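Mavau Soul Archive - Spring Progress Report

What a few months it has been! When your grant came through in February we had a rented storeroom, two turntables that needed work and a wall of boxed 45s from the old Flirnard label. We have now cleaned, played and transferred 183 sides, and the sound on most of them is terrific. The Branitz sessions are the real prize - horns right up front, and a rhythm section that never lets go.
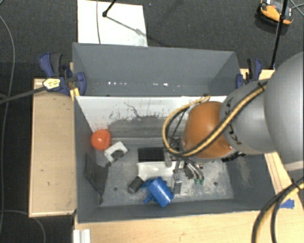

Page last changed: June, 4:15 pm

Twenty-six of the transfers are takes that never came out. Three of those are complete songs by Yen, the vocal group that cut a single for Flirnard and then split up, and we got goosebumps playing them back (more than once!). We still have no writer credits for two of the three, so they stay off the listening page for now.

Spending is on track. The stylus order came in $300 over what we planned, and we covered it from the shipping line. Next up are the live reels from Branitz. A few have sticky tape and will need baking before we can play them, so expect that batch in the fall report.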